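La trayectoria de la pinza derecha salta al grabar en banco

Kristýna Ďurica
Grabamos demostraciones con dos pinzas manuales Felov, una por mano, sobre un banco de trabajo negro. La estimación de pose se hace después con Plerkis, a partir del vídeo de gran angular y la unidad inercial de cada pinza. La izquierda sale bien. La derecha se desplaza de golpe en mitad del episodio y ya no vuelve a su sitio. De 586 episodios, 21 tienen el fallo.

Lo grave llegó al reproducir uno de ellos en el brazo: la consigna saltó unos centímetros hacia abajo, el efector tocó la mesa y entró la parada por límite de fuerza. Sin daños, pero he suspendido las reproducciones hasta entenderlo.

Comprobado hasta ahora: calibración intrínseca repetida en las dos pinzas, relojes sincronizados al arrancar, firmware igual en ambas. El registro de Plerkis solo indica "relocalización aceptada" en el instante del salto. ¿Alguien ha visto esto?

Tanguy
Cambia el cable. A mí me pasaba algo parecido y era el conector.

dolside_taller
El cable puede provocar pérdida de muestras, pero eso deja huecos en la marca de tiempo y el registro los señalaría. Si lo único que aparece es una relocalización aceptada, el sistema perdió el seguimiento y se enganchó después a un punto equivocado del mapa.

Causas habituales, por orden de frecuencia en nuestro taller:
Paredes lisas sin textura. El gran angular se llena de blanco y quedan pocos puntos útiles.
Superficies brillantes. Los reflejos de las luces del techo se detectan como puntos fijos, pero se mueven con la cámara.
La otra mano dentro del campo. Si ocupa mucha imagen, sus puntos entran en el mapa como si fueran estáticos.

Lo que haría antes de volver a mover el brazo:
Subir el mínimo de puntos para aceptar una relocalización a 100. Es preferible que el episodio se descarte.
Enmascarar los dedos de la propia pinza y la zona donde suele aparecer la otra.
Pegar marcadores impresos en la pared, a alturas distintas y sin repetir patrón.
Añadir un filtro de velocidad antes de enviar la trayectoria al controlador. Un salto entre dos muestras consecutivas debe anular el episodio completo; no lo interpoles, porque el brazo ejecutará un movimiento que nadie hizo.

El último punto es el de seguridad y no depende de que encuentres la causa. La parada por fuerza actúa cuando ya hay contacto.

Kristýna Ďurica
He repasado las marcas de tiempo y no hay huecos, así que dejo el cable como está. El entorno encaja con lo que describes: pared blanca lisa al fondo, otra brillante a la izquierda con los reflejos del techo, y la otra pinza dentro del campo, sobre el banco. Ya está puesto el filtro de velocidad. Los marcadores, pendientes de imprimir.

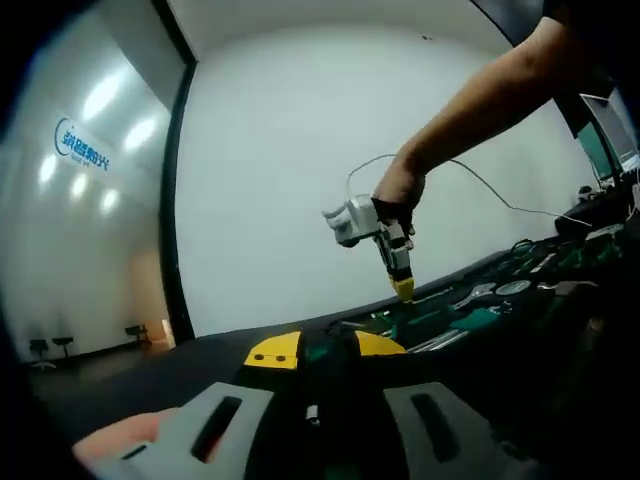 Temas relacionados
Plerkis: exportar la máscara de la pinza a todos los episodios
Parada por límite de fuerza al iniciar una reproducción
Deriva de la unidad inercial con la pinza en reposo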